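Ticket 752: right gripper drops out part way through a recording
Project: Grotano (student build)
Status: open again, sorry
Priority: medium, going up the closer we get to April

First entry, 10:20

Hi all, me again. I closed this one last week thinking I'd sorted it and I very much hadn't. We're on the hanging task for our course project (pick the little figure up off the tray, get its loop onto the arm of the stand, let go without knocking the lot over) and the right-hand gripper keeps going quiet in the middle of a run. The left one is fine. The Rateck logger doesn't complain either, it just writes the same opening width over and over until I stop it, so I only find out when I play the thing back. Very annoying!

What I've tried so far: restarted the logger, restarted the PC, swapped the two USB leads over. The fault stayed with the right gripper after the swap, so I'm letting the leads off the hook. I also put the sampling back to 500, as somebody had nudged it up and not written it down (please write it down). 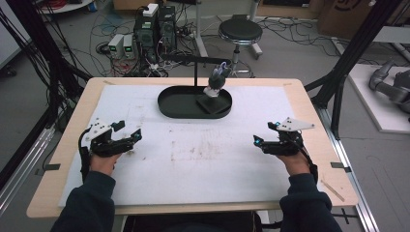 Second entry, 14:35

Did 20 short runs after lunch, same start each time, and got four dropouts. All four came when I turned my right wrist inwards to line the loop up with the bar. If I keep the wrist flat it behaves perfectly, but then I can't do the task, so that's not much of a fix. My money is on the little connector where the cable goes into the gripper body. I gave it a gentle wiggle with the logger running and the width froze at sample 2835, then came back when I let go.

I did have a look at the Raretex settings too, in case the filter was hiding short gaps. It was, a bit. I've turned it off for now, so don't panic if your plots look jumpier than usual.

Still to do
- reseat the connector and add some strain relief (a cable tie will do for today)
- repeat the wrist turn with the logger on screen
- bin the four bad runs before anyone trains on them
- ask the Were team if they've had the same thing, theirs is the same model

Third entry, 16:50

Connector reseated and tied down. Six wrist turns, no freeze. I'm leaving the ticket open until I've done a full set tomorrow morning.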